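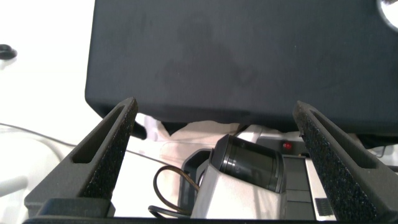
September, late, kitchen light on

The desk again. I said I'd have it cleared by supper and it is now well past supper, and I have moved things from the left side to the right side and back, which I am counting as exercise.

The big black box is the trouble. Matte black, so every speck of dust that has ever drifted through this apartment has signed its name on it, and when I wiped at it with my sleeve I got smudges to go with the dust. Hashini Pathirana left it with me in the spring "for a couple of weeks." I wrote to her tonight to ask if she'd like it back. She answered in under a minute, a woman who takes four days to reply to a dinner invitation, to say that Selvaraj might want it.

Selvaraj Fakir does not want it. I called. He asked how big it was, I told him, and he remembered something on the stove.

So the box stays, and tonight's great question was where. It won't go on the shelf because the shelf is full of Planora binders from the job before last (27 of them, I did count, it was that sort of evening). It could go under the desk if I gave up having feet. I tried it in the hall for a while and walked into it carrying tea. It's back on the desk.

Then the small stuff. The gray and white thing with the sloped front and the black barrel on top had been in everybody's way since I moved in, and I'd gotten used to reaching over it. I picked it up, meaning to be ruthless. Put it down again. The black stand went next to it, on the grounds that they've always been together and I'm not the one to break it up. That took me most of an hour. I don't know what I do with the time.

Found while looking for something else: a Tarkatine warranty card, never mailed. One sock. The key to the Fanddale apartment, where I haven't lived in 3 years and where they kept $926 of my deposit for, I quote, "general." If I'd known about the key I'd have felt better about the deposit. I put it in the dish with the other keys, so now I have one more key to try in the mailbox every time I lose my mind.

Threw out: two dead pens, a calendar, the instructions to a Rolland heater I gave away. Kept: everything else. My mother would call this dusting.

Around nine I sat down on the floor and read an old notebook for a good while, which is where every one of these evenings ends up. It had a plan in it for writing 4,000 words a week at this very desk. There's one week filled in. The entry says "bought lamp."

Anyway, there's now a clear patch at the front the size of a dinner plate, and I've eaten a piece of toast off it, to make the point. Crumbs got on the box. They show up beautifully.

Tomorrow: proper cloth for the dust, ask downstairs if they've got closet space, buy milk. Hashini just wrote again to say that if I ever do get rid of the box, could I check with her first.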